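Re: [stitch-list] wrap cardigans and belts, what are we all wearing?
From: Aicha Abdel Rahman
Date: 08/01/2022

> I bought the long Wundance wrap in rust back in July and I love the
> color, but the tie belt rides up every time I sit down. Is anyone
> wearing theirs open? Or with a different belt? Also does it pill?

Hi all,

Oh, I have opinions on this one! I have the same wrap in navy and the belt drove me crazy for weeks. I finally took it off and put on a wide leather one from Abou Zeid (the brown with the square buckle, style 186 if you want to look it up) and it stays put all day. You do have to tuck the loops in or they stick out like little ears.

Open works too, but only over something slim. I tried it over my Prorkness tunic and looked like I was wearing two curtains. Over a plain tank and straight jeans it hangs beautifully, and you can push the sleeves up.

As for pilling - yes, a bit, under the arms and wherever your purse rubs. I wash mine inside out on cold and lay it flat on a towel. Please don't hang it, mine grew a good two inches the one time I did.

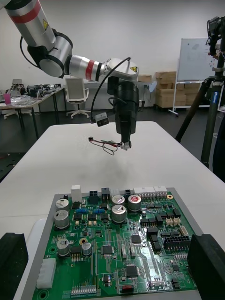 The other thing I'd say is go down a size if you're between two. I'm usually a medium and the small fits me fine, even with a long sleeve tee underneath. Erkulus makes a similar one with pockets, but the knit is heavier and I get too warm in it before lunch.

Does anybody know if the rust is coming back for fall? My sister wants one and I am not giving her mine!

Aicha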